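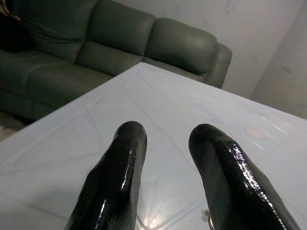 Section 2. Before You Buy: Planning and Budget

Read this section before you send anyone a purchase order. It covers what to measure, what to price and what to leave room for when you add a Koddale arm and a two-finger Povetti gripper to a space that already has furniture in it. If the order has gone out, read it anyway, then skip to "If you have already ordered" at the end.

2.1 Choose the work first

1. Write down one job you want the arm to do. One sentence, ordinary words. "General automation" is a budget line and should be treated with suspicion.

2. List the objects involved in that job. Weigh the heaviest and measure the widest. A kitchen scale and a tape measure will do.

3. Compare the widest object with the maximum opening in the gripper data sheet, and leave a margin. A gripper that fits the object exactly will fit it exactly once.

4. Decide who will run the arm on an ordinary day. Put the name on the planning form. If the name is "everyone," go back to step 1.

Note: The planning form has a line for job number two. Leave it blank for now. People who fill it in tend to buy the larger arm, then use it as a coat rack until November.

2.2 Check the table you have

Most buyers plan to use a table they already own. This is sensible, and the table is usually the first thing they replace.

1. Push down on the far corner with one hand. If the near corner comes up, price a different table.

2. Look across the top at a low angle with the room lights on. A glossy surface throws glare, and a wrist camera will pick it up. A glossy white top like the one in the opening picture reflects in bright patches, including one between the fingers.

3. Run a hand over the surface. Raised lines and molded patterns are fine for dinner. Small flat parts may rock on them, so test yours before you commit.

4. If steps 2 and 3 gave you trouble, add a matte mat to the order. Buy the mat first. It is the cheapest item in this manual and the one most often bought last, by courier.

Caution: Do not sand, paint or drill a table that belongs to someone else. We supply a clamp mount. We do not supply apologies.

2.3 Check the room

1. Mark the full reach of the arm on the floor with tape. Use the reach figure for the arm with the gripper attached, which is longer than the one in large type on the brochure.

2. Note everything inside the tape. A sofa behind the table counts, and so do the people who like to sit on it. Either the sofa moves or the table does. Price whichever is heavier.

3. Find the nearest wall outlet. Extension cords must not cross the taped area.

4. Check the light at the hours you plan to work. If the light changes a lot between morning and evening, allow for a blind or a lamp.

Caution: Soft furniture is not a safety barrier. Fit the barrier specified in your risk assessment, and keep seating outside the tape while the arm has power.

2.4 Build the budget

Prices vary by region, so the list below gives the lines without the totals. Copy it into whatever spreadsheet your finance people will agree to open.

Arm and controller
Gripper, two-finger
Spare fingers, one pair
Wrist camera and cable
Clamp mount
Table, if the old one failed 2.2
Matte mat
Barrier or scanner
Vultine software license, per seat
Training days
Shipping, both directions

The last line looks pessimistic. Keep it. Repairs are done at our Salem workshop, and the arm will not walk there.

Example: One site planned its first quarter in careful detail and left out consumables. Gülizar Yaman, who handled the purchasing, added a line of $480 for finger coverings, wipes and cable ties. It was the only line in the plan that came in on budget – and the only one that had been questioned at the meeting.

2.5 Plan for wear

1. Order spare fingers with the gripper. Ordered separately, they ship alone and arrive after you need them.

2. Inspect the fingers at the start of each shift. Look for dents, ripples, loose fasteners and lint. Power the arm down before touching anything.

3. Wipe the fingers with a dry, lint-free cloth. A paper towel leaves more behind than it takes away.

4. Keep a log. Write the date, what you saw and what you replaced. "Fine" is an acceptable entry, though not for 9 weeks running.

Note: Do not budget for wear by guessing from the demo video. The demo arm picks up one foam block and then goes home.

2.6 If you have already ordered

1. Complete 2.2 and 2.3 before the crate is opened. Unopened crates can be returned. Opened crates can be discussed.

2. Check the order against the list in 2.4 and mark what is missing. In most cases it is the mat.

3. Send additions to your dealer on a single form, quoting the original order number. Three forms will be treated as three orders, with shipping to match.

4. Continue to Section 3, Unpacking. Have a second person present for the lift.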